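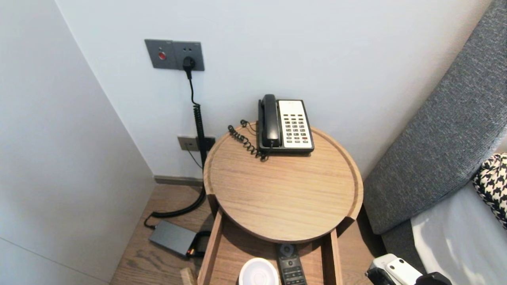

Trurnden Guest House, room renewal
Progress report for April, second period of the grant
Prepared by Danica Obradović, project coordinator
For: Trekberg Fund for Small Lodgings

Dear colleagues,

In this report I describe what we have done in the guest rooms since my last letter, what is late, and what we ask from you for the next period. I keep the same order as before, so that you can compare the two reports more easily.

1. Bedside corners

The work on the bedside corners is finished in 6 rooms. In the application we explained that the old bedside cabinets were too deep and that guests were hitting them with the knee when they came around the bed. We replaced them with round side tables in light oak color. The top has a low raised rim, so a pen or a pair of glasses does not roll to the floor. Under the top there is an open space, and we decided that the remote control will stay there. Before, it was always somewhere in the bed, and the housekeeping lost time with searching for it.

The tables were made by the workshop Vlček. The first delivery had a rim which was too sharp on the inner side, and we sent the tops back. They were sanded again without additional cost. This took two weeks more than we planned, but the result is good and I would order from the same workshop again.

2. Telephones

You asked in your comments if it is still necessary to have a corded telephone in each room. We discussed it with the reception and our answer is yes. The mobile signal on the valley side of the house is weak, and many of our guests are older people who prefer to lift a handset and press one button. We kept the black telephones with the white keypad, and we cleaned and tested every one. Two handset cords had bad contact and were changed.

The place of the telephone is now the same in all finished rooms: on the table, toward the back, with the keypad to the right of the handset. The front part of the table stays free for the guest. The coiled cord still takes more space than I would like. A shorter cord exists, but then it is difficult to speak while lying in bed, so we did not buy it.

3. Sockets and wall plates

The electrician from Omis has mounted the dark grey wall plates beside the beds. In the old arrangement the socket was behind the headboard and the bed had to be moved for every small thing. Now the socket is on the wall above the table and can be reached by hand. On the left section of the same plate is a small red button. Some guests have asked at the reception what the button is for, so we will add one sentence about it to the room information sheet. The text is ready in two languages and we are waiting for the third.

4. Walls and headboards

The walls in the finished rooms are painted in white and in a pale grey-white. The grey upholstered headboards were already in good condition, and we only cleaned them. This has saved about 4000 euros compared with the plan. I propose to use this amount for the item under point 6, if you agree.

5. Costs in this period

The repeated sanding had no cost for the project. The electrician invoiced 815 euros more than his offer, for the reason that the wall in the corner rooms was harder than expected and the channels had to be cut two times. I have attached his explanation together with the invoice. The replacement of the telephone cords and small material came to 200 euros, inside the budget.

6. What is not finished

The rooms on the upper floor are still with the old cabinets. We can start there when the second delivery of tables arrives. Please also note that the reading lamps are not yet ordered. The model from the application is not produced anymore, and the replacement is more expensive. I would like to have your opinion before I sign the order, and I can send both offers.

The printed labels with the internal numbers also need correction, as the number of the breakfast room was changed in winter. Until the new labels come, the reception tells the correct number at check-in.

With kind regards,
Danica Obradović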